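Wear it twice, then photograph it
Erick Kombo
15/09/2018

I have written about clothes for seven years, and for most of that time I thought street style pages did more good than harm. They showed people who weren't models, wearing things they had bought themselves. I'm less sure now. My complaint is a small one. Hardly anyone on those pages is ever seen in the same coat again.

In August I went through the accounts I follow most closely. All of them post outfits several times a week. I was looking for repeats, meaning the same jacket or the same pair of shoes turning up on a different date. I found very few. One woman in Multden, whose taste I like a great deal, had worn a grey wool blazer from Orkard on two separate occasions. Her readers asked in the comments whether she had run out of things to wear.

That is a strange question to put to someone who owns a good blazer. A blazer like that costs more than most people spend on clothes in a season. If it fits, it should be out of the wardrobe every week.

The shops like things as they are. Pelletier now brings in new stock every two weeks, and the older rails go to the back of the shop with a red sticker on them. A dress can be marked down before the person who paid full price has had it cleaned. The style pages keep pace with this and help to sell it, even when no money changes hands. 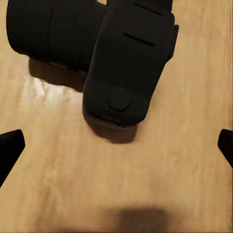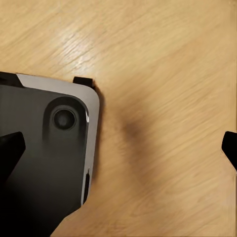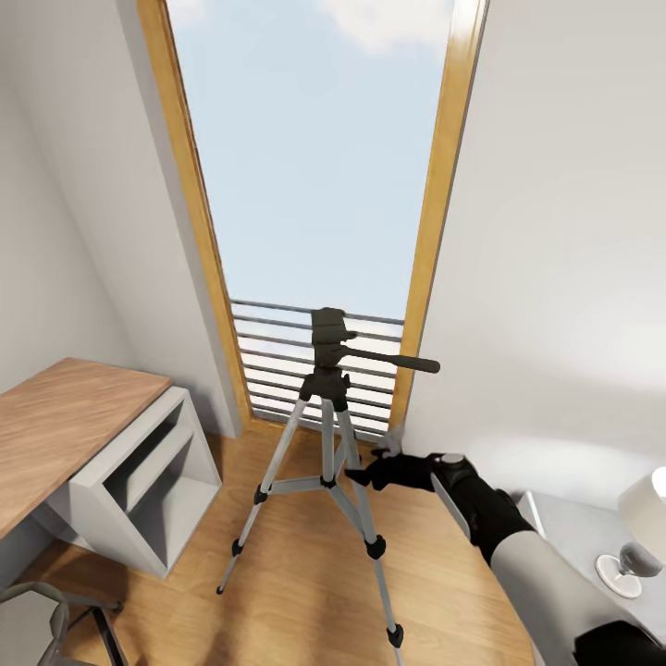
What a repeat would show

A single picture of an outfit tells the reader what it looked like on one day, probably in its first hour of wear. It says nothing about whether the trousers bag at the knee or the lining splits under the arm. I bought a pair of Grungate boots on the strength of one such post. They looked very fine. The heel came away in the second month and the shop would not take them back.

Had the same person posted the boots again after a winter, scuffed and resoled or not worn at all, I would have learned something useful. I would also have trusted her next recommendation.

Some writers tell me their readers want new things and will leave if they don't get them. That may be true of some readers. My own newsletter goes to around 3000 people, and the post that brought the most replies this year was about replacing the buttons on an old raincoat. People wrote in with advice on thread. One of them sent me a spare button.

I don't want rules about this, and I have no quarrel with anyone who enjoys shopping. I enjoy it myself. I would just like the pages to put the date of purchase next to the name of the shop. If the skirt is new, say so. If it has been through four summers and a change of hem, say that too, and show us the hem.

The woman in Multden has answered her readers, by the way. She wore the blazer again the next morning.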